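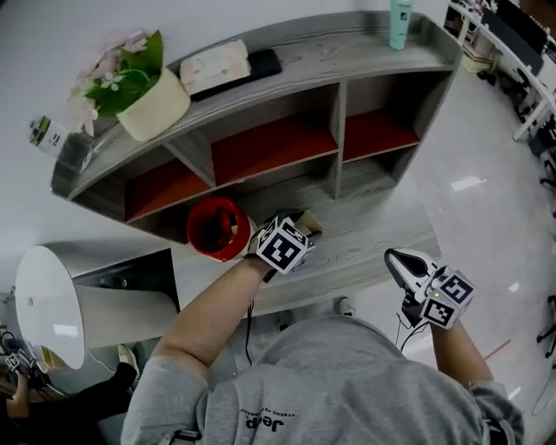
Fig. 3. Demostración con las dos pinzas de mano junto a la estantería; el vaso rojo, tumbado en la balda.

4. Grabar las demostraciones

Bueno, ya tienes las pinzas calibradas (si no, vuelve al apartado 3, que aquí te espero). Ahora viene lo divertido — ¡enseñar la tarea con tus propias manos!

1. Coge una pinza en cada mano y comprueba que los cubos de marcadores están bien sujetos.
2. Abre Samora y crea una sesión nueva. Yo le pongo el nombre de la tarea y mis iniciales, pero eso va a gustos.
3. Coloca los objetos. Para la tarea del vaso, yo lo dejo tumbado y cambio un poco la posición en cada toma.
4. Pulsa grabar, acércate sin prisas, cierra la pinza y levanta el vaso hasta dejarlo de pie.
5. Para la toma y márcala como buena o mala en ese mismo momento. Luego no te acuerdas, te lo digo yo.

Nota: con 94 tomas la política de Wuritz ya hacía algo decente; con 181 mejoró bastante en posiciones que no había visto. Nicanor Godoy llegó a alrededor de 260 en su estantería y me dice que a partir de ahí apenas notó cambios.

Precaución: vigila los cables al agacharte o al cruzar los brazos. Un tirón y pierdes la sincronización de las 2 pinzas — toca repetir la calibración entera.

6. Exporta la sesión y pasa al apartado 5, donde la limpiamos antes de entrenar.

Compartir (2)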